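Janeiro, quase meia-noite

Mais um dia a fabricar exemplos. O contador parou em 2,267 demonstrações simuladas, das quais 1,607 passaram no filtro, e a malta da Piltden mandou logo uma mensagem com três pontos de exclamação. Eu não mandei nenhum. O filtro fui eu que o escrevi, numa tarde de pressa, e sei bem o que ele deixa passar: basta o objeto acabar perto do sítio certo e o episódio conta como bom, mesmo que o braço lá tenha chegado aos encontrões.

Passei a manhã nas cenas de mesa. O gerador baralha os objetos, muda a madeira, troca as cadeiras, e chamamos a isto diversidade. Há combinações em que ninguém jantaria: um tomate, uma planta em vaso, uma peça de madeira torneada que não sei se é balaústre ou rolo da massa, tudo na mesma mesa, com o Franka a vir por cima. Ao fim de 31 cenas já não distingo uma cena difícil de uma cena apenas mal arrumada. Desconfio que o modelo também não vai distinguir.
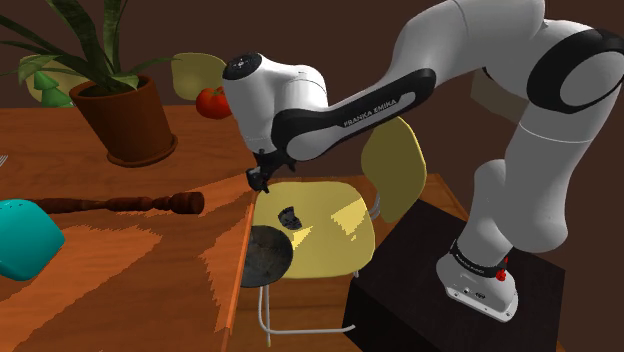
Tiburcio Rosales acha que estou a ser injusto, que a desarrumação é precisamente o que falta aos dados do laboratório, onde toda a gente pousa a caneca no mesmo canto e depois se admira de o modelo só saber pegar em canecas naquele canto. Disse-me ainda que prefere mil cenas feias a cem bonitas. Respondi que eu preferia cem em que soubesse o que lá está. Ficámos nisto até arrefecer o café.

Dou-lhe meia razão. Os exemplos recolhidos à mão na Basness eram limpos e não serviram para quase nada fora de lá. Mas a simulação perdoa muito no contacto, e é no contacto que estas coisas falham. Até hoje só repetimos 8 tarefas no braço verdadeiro, e do relatório da Conneely ninguém quis falar na reunião.

Para amanhã: apertar o filtro, ver quantos episódios sobrevivem, não dizer nada à Piltden antes de ter o número. E rever à mão uma amostra dos rejeitados, que suspeito que haja lá coisa melhor do que nos aceites. Falta também responder à Sokwood por causa das licenças dos modelos 3D. Já vão em duas mensagens.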